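19/11/2022 - Ritow bench, clear sheet pick, second gripper

Good session today, even though it started with a fault. The jaws wouldn't open after cycle 33. Gripper closed on the sheet, lifted, moved across to the tray and then just hung there holding it, no error on the panel at all. Keisha hit the stop and we bled the air by hand to get the sheet out. Sheet marked along one edge, put in the scrap box.

First thought was the valve, so we swapped it for the one off the Drestlow rig. Same thing again at cycle 90. So not the valve, and sorry to whoever wants the Drestlow rig on the next shift, I will put it back (valve is in the tray with the blue lid).

Then Keisha spotted it in the log and I am so pleased she did. The "part present" sensor was dropping out for a moment on the way over. The program thinks the sheet has gone, skips the release step and waits for a part that it is already holding! Clear plastic, light going straight through it, of course the sensor struggles. We had set it up on the white card samples and never went back to it.

Spent the next hour sliding sheets under the sensor by hand with the arm locked off, watching the signal. Flat on the table it reads nearly every time. Lift one corner and it comes and goes. Great fun to watch once you know what you are looking for.

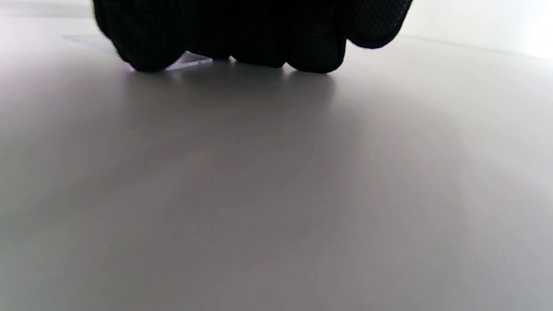 Clear sheet on the bench, black knit glove.

Turned the sensor gain up to 100 and tilted the head a bit so it looks across the sheet and not straight down. Ran it again from cold: 177 cycles, no hang. Really happy with that, but it was all one batch of sheet and the blinds were down, so don't call it fixed yet.

Safety bit, please read. When the arm hung the first time I reached for the sheet before Keisha had the air off. Nothing happened but the jaws were still under pressure and would have gone the moment the signal came back. Gloves are for the sheet edges, they do nothing for you in the jaws. Stop, air off, gauge at zero, then hands. I have written it on the guard door in marker until we get a proper label.

Also the program should never sit there silently. Zainab Onyeka is adding a timeout with a proper alarm, and a release step that runs whatever the sensor says once the arm is over the tray.

To do:
- repeat with blinds up
- try the thinner Trindgate sheet
- ask Ridgeway if they have the sensor with the longer cable
- valve back on Drestlow rig (me)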